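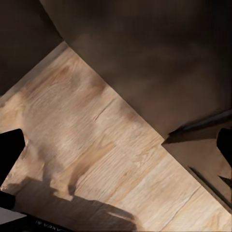

Wrist cam, pale wood planks between the fingers, dark brown piece upper right.

September, after lunch. Budget notes, mobile base + arm purchase. Nima wants a number by tonight so this is rough.

Quotes so far:
Golto wrist camera, 3948 with the bracket. Lead time not stated, asked again.
Gurker fingers, spare set, 300. Get them. We always end up waiting on fingers.
Flutix sim seats: need 2, price is per seat, 800 each. Nevzat says one is enough if we share. It isnt, we tried that in spring.
Base: nothing in writing yet from Babaei. Phone price doesn't count, leave the line blank.

Wrist view question. With the fingers this far out to the sides you get a lot of floor in the middle but the shadow sits right across the lower part of it. Do we pay for the wider lens or move the mount? Mount is cheaper. Try in sim first, then order. Nevzat to do the bracket offset, he has the drawing.

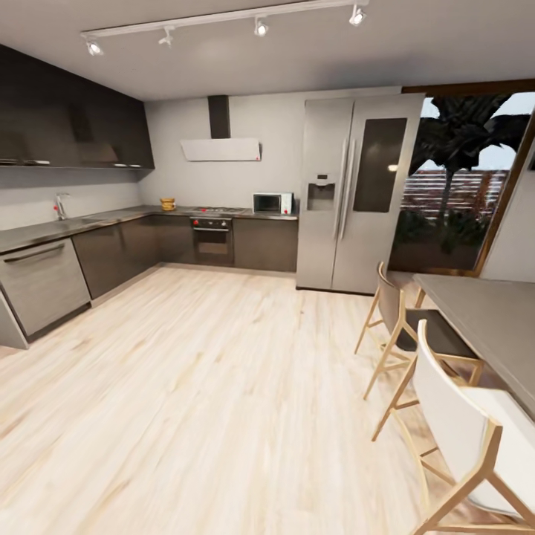 Kitchen, room view. Fridge at back, stools at right.

Planning off this layout for reach and base width. Things that cost money:
- upper cabinets. Arm on a fixed column probably wont do it, ask Babaei for the lift option as a seperate line
- fridge has long vertical handles, dishwasher a horizontal one. Want both in the grasp test before we sign for any fingers besides the spares
- stool legs by the bar counter. Check base footprint against the gap, tuck-in position too

Not buying: second arm. Revisit next year.

To do: chase Golto, send Nima the total w/o base, ask if shipping comes out of our line or his.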